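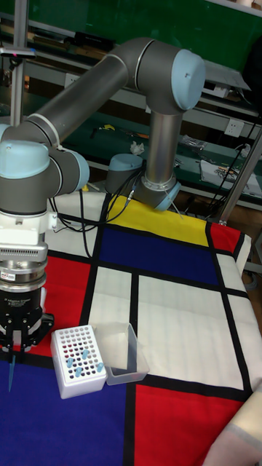 The joints came apart for lack of clamp time and the glue had nothing to do with it, according to the pencil note left on last week's page. Fair objection, so I went back through the clamp log before writing anything new. The clamp times were what the Relex label asks for, and on the second batch we went over. I'm leaving the note in, but I don't buy it.

**Wednesday, August 30, 2023**

Glue trial, liquid hide glue against hot hide glue. Continuing.

The claim we're checking is the one on the Relex bottle, that the stuff straight out of the bottle holds "as well as traditional hot glue" on chair joints. No test method given, no wood named, no humidity. I wrote to them in May asking what they had compared it with and got back a brochure with the same sentence in larger type.

Where we are:

- Maple lap joints, Relex, opened at 7 days: mostly glue failure, clean surfaces, hardly any wood torn.
- Maple lap joints, hot glue, opened at 7 days: wood tearing over most of the face.
- Same again at 21 days: Relex better than it was, still not tearing wood the way the hot glue does.
- Oak: don't use these numbers. The oak was from the Grivomdale stack and I don't trust how it was stored.

So the easy reading is that the bottle is wrong. I'm not there yet. The bottle had no date on it. Liquid hide glue goes off sitting on a shelf, everyone agrees on that much, and the supplier can't say when ours was filled. A stale bottle would give exactly this result. Before I say anything rude about the product I want a fresh one, with a date I can read.

Did the old drip check on the one we have. A bead on waxed paper, left overnight, bent the next day. It bent like rubber. A good one is supposed to snap. But the shop was muggy and I've seen beads of perfectly good hot glue stay bendy in that kind of weather, so I'd call the check suggestive and leave it there. Repeat when it's dry out.

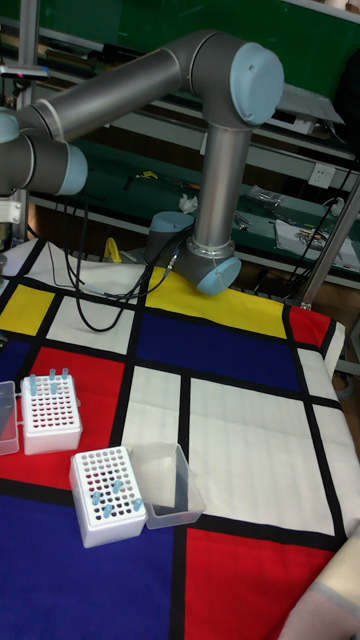

*Arm over the table, cables down across the cloth.*

Now the other side, since I've been hard on the bottle. The hot glue had advantages in our trial that it wouldn't get in a real repair:

- It was fresh that morning.
- The parts were warmed.
- We only glued a couple at a time, so nothing sat open and skinned over.

Try all that on a chair with every stretcher loose at once. The Valcombe chairs were done with hot glue by people who knew what they were doing and two of them are back. I looked at the sockets and the glue had gelled before the tenons were home. You can see the ridge where it got pushed up and quit moving. A slower glue would have been the better choice there even if it's weaker on paper, and that is the one honest argument for the bottle.

What I'd like to know is how much strength you really give up. Our pull rig is a lever and a bucket. It's fine for ranking one joint against the next and no good for a number you'd print. I keep seeing our own bucket weights creep into emails as if they were lab values. Please stop doing that. The bucket swings, the pivot sticks, and whoever pours the sand pours at a different speed from the last person.
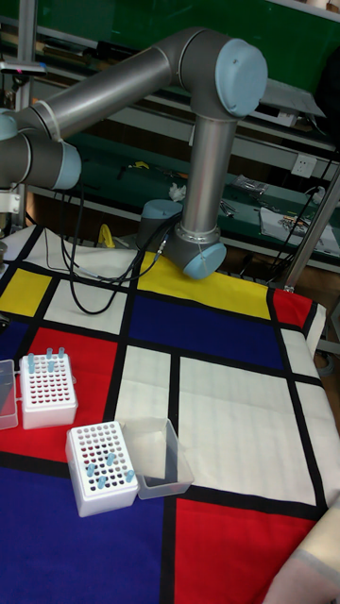

Which brings me to urea. The cheap way to slow down hot glue is to add some, and the Marquez recipe sheet that's been taped inside the cupboard door says to go by weight of dry glue. Fine, but the percentage has been corrected by hand, then corrected again in different ink, and I can't tell which correction is the later one. I made a batch to the lower figure. It stayed workable a good deal longer and it smelled about the same. First joints from it are in clamps and I'm not touching them until they've had their seven days.

Complaint for the record: people say salt does the same thing. Maybe. Every source I can find for this is quoting some other source, and when you chase it back you end up at a paragraph with no test in it. I'm willing to try a salt batch once the urea ones are done. I'm not willing to put it on a customer's chair first.

Stock note: 700 g of dry granules left in the tin, high-clarity grade, enough for the repeat if nobody uses it for veneer. The tin is marked. It was marked last time too.

On reversibility, the other thing everybody repeats. We took a hot-glue joint apart with warm water and a thin knife and it did come apart, slowly, with some raised grain and a stain on the maple that didn't sand out on the first pass. "Fully reversible" is generous. The Relex joint let go faster, which could be a selling point or could be the same weakness showing up a second way. I don't see how to separate those with what we have.
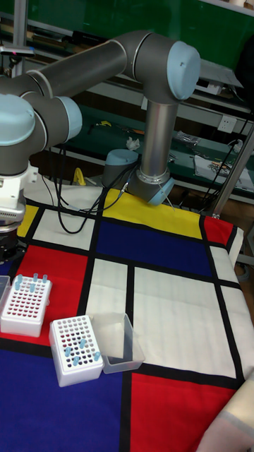
*The grid-pattern cloth, with the wrist of the arm to the left.*

To do:

- Fresh bottle of Relex, dated. If they can't give a date, buy elsewhere and write down where.
- New maple, all from one board this time. Mark the faces before cutting.
- Put a humidity reading next to every joint opened. I skipped it on the 7-day set and I'm annoyed about it.
- Open the urea joints. Don't tell whoever is pouring the sand which batch is which.
- Copy the Marquez sheet out clean with both percentages and a question mark.

Not changing what we use on paying work until the repeat is in. Hot glue for single joints, and for the Valcombe pair I'd wait on the urea result. They've been loose this long.

Still owe a look at the oak, moisture meter is missing again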